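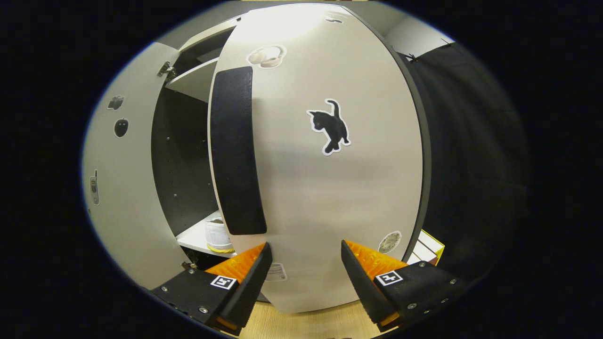 3 Aug 2022
Weron, Kitchen Planning I

Handout 4: Wall cabinets and clearances

A wall cabinet is measured in the order width, height, depth. Write the figures in that order on every plan, in inches, even when the supplier lists them another way. The Istura price list puts height first, so check it before you copy anything down.

Standard depth for a wall unit is 12 inches without the door. Leave at least 17 inches between the counter and the underside of the cabinet. Eighteen is more common, and taller clients may ask for more.

Door swing. Draw the full arc of each door on the plan. Mark the hinge side with the point of the triangle. A door next to a side wall needs a filler strip, or the handle will hit the wall before the door is fully open. Corner units need the same check against the neighboring door.

Handles. Long vertical handles are placed on the side away from the hinge. Measure from the door edge to the center of the screw hole.

Budget. For the Jandgate apartment exercise you have $684 for doors and hardware together. No more than $500 of it may go to doors. List each item on its own line and show the tax separately.

Reading for next time: the chapter on base units, up to the section on drawers. Bring a tape measure and your floor plan at half-inch scale. The revised plans are due in November.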